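**Stadtbibliothek Lesow** · Hinweise zur Ausleihe ab März

1/5 Die Stadtbibliothek Lesow ändert zum März ihre Benutzungsordnung. Die Leihfrist für Bücher beträgt künftig einheitlich 90 Tage. Für Zeitschriften bleibt es bei der bisherigen Regelung.

2/5 Der Bestand der Zweigstelle Trosemel wird um mehr als 1.000 Titel erweitert. Schwerpunkte sind Regionalgeschichte und Sachbücher für Jugendliche.

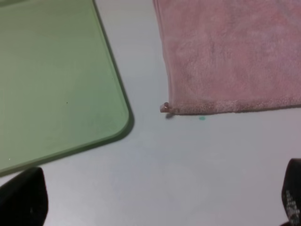
3/5 Vormerkungen sind weiterhin kostenfrei. Je Ausweis können bis zu fünf Titel gleichzeitig vorgemerkt werden.

4/5 Rückgaben nimmt auch die Zweigstelle Tarier entgegen, werktags bis 18 Uhr. Fernleihen sind davon ausgenommen.

5/5 Fragen zur Benutzungsordnung beantwortet Ronaldo Abella, Abteilung Ausleihe. Für Schulen und Kindertagesstätten ist Mark Anthony Agbayani zuständig.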